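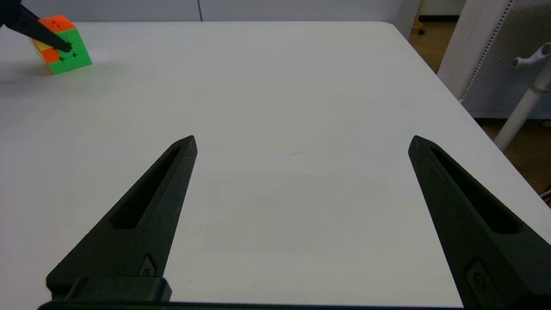
2 min read

Binum 24 Tabletop

If you run a puzzle night, a board game group or a kitchen where everybody ends up doing homework at once, you already know how much the top matters. The Binum 24 is a plain white table surface from Fabbri, and we've grown very fond of it. Cards slide nicely, small pieces show up right away, and a Rubik's cube looks terrific on it!

Italo Negri drew the first version for the game library in Skimville, where the old tables were dark brown and people kept losing tokens on them. He wanted something bright that wouldn't throw the ceiling lights back in your face. The finish he settled on has a soft sheen - you can read a rule book beside it for a whole evening without squinting.

What you get

The top comes on its own, with the mounting holes already drilled. It fits the Grukura folding base and the older Grukura fixed base (the one with the round feet). If you have a different frame, send us a sketch with the hole spacing and we'll tell you whether it lines up. Screws are in the bag taped to the underside. Please don't swap them for longer ones.

Corners are lightly rounded, and the edges are sealed all the way along, so a spilled soda has nowhere to creep in. Wipe it up when you see it and carry on with your turn.

Cleaning

Warm water, a drop of dish soap and a soft cloth will handle nearly everything. Dry-erase marker comes off too, and lots of groups keep score right on the table. Pencil needs a bit more rubbing. Skip scouring powder and anything with bleach in it.

Wendell Kapoor has run speed-solving evenings on his set for 10 months now, with cubes being slapped down all night long, and he wrote to us about the noise: "Much quieter than what we had. I can hear people talking across the room." We love that. The quiet comes from a thin felt layer glued under the top, which also keeps the base from rattling when somebody leans in.

Good to know

It's a two-person lift. Store tops flat or standing on a long edge, with cardboard between them if you have several. Hot pans need a trivet - we'd say the same for a glue gun.

Part number 3778. The August batch is open for orders, and there are 1000 tops in it. Replacement screw bags and felt sheets can be ordered separately from the spares page, and both fit every Binum top made so far.

Page updated June 9, 2023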